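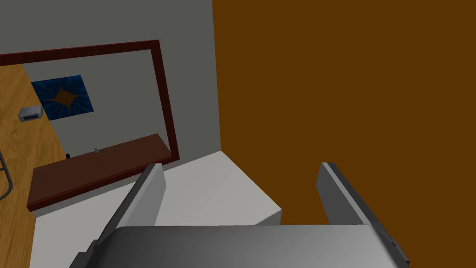 The gripper's view in a simulated room, with a white block ahead and a mirror on the wall.

Search this site Enter keywords
Home Opinion Workshop Archive Contact

Tidying up is still mostly a simulated skill

Household robots are usually judged by how often they finish the job. I would rather see the list of rooms they were tested in. A policy that clears a shelf in a rendered room has met one kind of light, flat and even, and surfaces that never get greasy.

Last May we ran Rodeo, our two-finger pick-and-place controller, through 2000 simulated trials. It completed 1152. We then moved it to the test kitchen at Fumambridge for 500 trials with real crockery, boxes and cloths, and it completed 361. The second rate is the higher one, and it was quoted at us for weeks as proof that the chore problem is nearly solved. The kitchen trials used fewer objects, a cleared worktop and an operator who reset everything by hand. The simulated set included mirrors, which give the depth estimate a second room to worry about.

Shop floors are a fairer case. The Romix line at Kelmendi hands the arm the same carton in the same place all shift, and a plain parallel gripper copes. Homes offer no fixture and no fixed pitch between items. Someone moves the clock.

My view is that machines can do single steps of housework now, under supervision, and should be sold on those terms. Suppliers should publish the reset procedure beside the success rate, and state who did the resetting. Until they do, I would not put one in a kitchen where people are trying to cook.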